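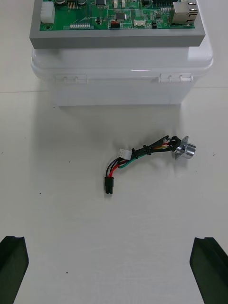 Board in its gray tray on top of the storage case, harness on the table in front.

From: Lorcan Brennan
To: Limska hardware list
Subject: Re: harness wiring and connector retention, gray tray boards

On a morning in March, Madhu Shakya wrote:

> I have one of the Ilach boards in the gray tray and I'm making up a
> replacement harness for it. Four colors: black, red, green, yellow.
> Three questions before I cut any wire.
>
> 1. Is there any reason to keep the color order of the old harness, or
> can I assign them as I like provided both ends agree?
>
> 2. My crimps pass a light tug and then back out of the housing when I
> mate the connector. Is this the terminal or the housing?
>
> 3. How much slack do people leave? The old one was so short that the
> connector sat at an angle in its socket.
>
> Madhu

Madhu,

Taking these in order.

1. Electrically, no. In practice keep red and black for supply and return, and don't use either color for signal. Green and yellow can go whichever way you like, but write it down on paper and put the paper in the case with the board. I inherited a set of harnesses from the Stevthorpe bench where green and yellow had been swapped on part of the batch. Both versions passed a continuity check against their own drawing. The drawings had the same number and different revision letters, and only one of the two had been filed.

If you are matching a harness that somebody else will service, copy the old order exactly, even where it looks arbitrary.

2. Most likely the terminal. A crimp that holds the wire and still backs out of the housing has a locking tang that is flattened or was never raised. Pull one out and look at it from the side under a loupe. The tang should stand clear of the barrel. If it lies flush, lift it slightly with the tip of a scalpel and reinsert until you hear it seat. Once only. A tang that has been bent twice goes in the bin.

Second possibility: the insulation crimp is too tall and holds the terminal off its seat. You will see this as a terminal that sits short of its neighbors when you look into the mating face. Recrimp with the next die down. Don't squeeze it with pliers.

Third, and less common, is a worn housing. If a known good terminal also walks out of the same position, replace the housing.

The tug test should be done after insertion as well as before. Pull each wire separately, straight back, and watch the terminal from the front while you do it. If it moves at all, it is not latched.

3. Fifteen millimeters beyond the shortest path that lets the connector sit square, measured with the board in its final position and the cover off. More than that and the loop finds its way under something. I also want enough length to hold the housing by its body when mating. Pulling on the wires to unmate is how most of these harnesses fail, and it is usually the red or the black that goes first on mine.
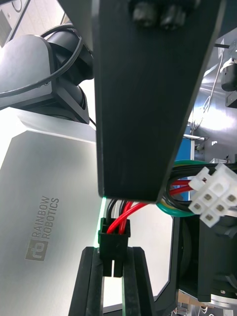 Small black connector with red and black wires, held by the housing. White multi-pin connector at right on the thick cables.

A note on routing near plates and panels. Any wire that passes the edge of sheet metal gets sleeving or a grommet, including thin wire that looks as if it will never move. It moves every time the unit is opened. Tie heavy and light bundles separately. A thick bundle has enough spring in it to push a light connector out of line, and you will then blame the latch.

Order of mating, for what it's worth: large connectors first, small ones last, Ethernet after everything else. Unmating is the reverse. Press the latch tab fully before you pull. If the housing still resists, stop and look for a tang caught on the wall — do not rock it.

Shoshana Lyons asked off list about the terminals I use. They are from Meléndez, bag marked 2,847, and the current bag has been fine for six harnesses so far. The bag before it had a proportion with soft tangs, so check a few from any new one before committing to it.

Hermenegildo Varela has the revised drawing and may be willing to post it. I only have a photocopy with the pin numbers cropped off one side.

Madhu, if you still get back-out after checking the tangs, send the wire gauge and the die you are using.

Lorcan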